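About Pramstead

Pramstead is a small workshop for the repair and sale of stationary machines for ceramic, glass and stone work. We rebuild pottery wheels, pug mills, slab rollers, lapidary grinders and glass grinding wheels, and we make single parts for machines whose makers are not in business anymore. Our customers are mostly studios, schools and people who work at home in a garage or a basement.

The company started as a side work. The two founders were employed at Thygesen, a machine shop which made shafts and housings for pumps. In the evenings they repaired the wheels of a pottery club, and after the first winter there was a line of machines along the wall and no place for the car. When Thygesen closed its small parts department, we bought 2 of its lathes and the surface grinder, and we moved everything to the building on Jerkgate where we still are.

At the beginning we took any machine that people brought to us. This was a mistake, and some customers waited too long. Today we have a list of the types that we know well. The list has 82 models on it, and for 36 of them we keep drawings of our own, measured from machines that we had open on the bench. If your machine is not on the list, please write to us anyway. We will say if we can help, and if we can not, we often know a shop that can.

How we work

Every machine gets a written inspection before any repair. We take off the covers, check the shaft for straightness, check the belts and the wiring, and write down what we find. You receive the report with a price, and you decide. The inspection costs 50 dollars, and we take this amount off the bill if you go ahead with the repair. We do not start with a repair on the telephone, because a noise can have many reasons, and a guess is expensive for both sides.

Old parts go back to you in a bag with a label. Some customers throw them away the same day, but we think it is correct that you can look at them.

For the wear parts we use standard sizes wherever the machine allows it. A seal or a belt that you can buy in any supply store is better for you than a special one from us. When the original design needs a special part, we make it and we keep the measurements on file under your machine number — so a second one can be made without sending the machine again.

The Trumow line

Since a few years we also build our own machine, the Trumow wet grinder. It is a flat lap for small studios, with a splash pan that comes out without tools and a motor mounted above the water line. We build it in small series, usually one in February and one in early fall. It is not a fast machine and it is heavy to carry up the stairs. We tell this to everybody who asks for a price. 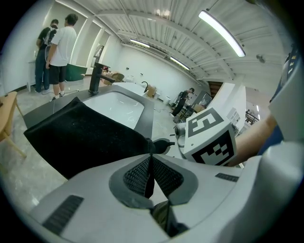 White sink basin in a dark gray countertop, with a black cloth over the front edge.

Visiting us

The workshop on Jerkgate is open for visitors from 8 in the morning until 4 in the afternoon on working days. Please call before you come with a heavy machine, so that the loading door is free and somebody has time to lift with you. Drain all water and slurry from the machine first, and take off the wheel head or the disc if you can. Small parts can be sent by mail. Please put a note in the box with your name, your telephone number and the model of the machine — we have on our shelf still a few very nice shafts without any owner.

We answer letters and e-mail in English, normally within two working days. In the weeks before a Trumow series is finished it can take longer.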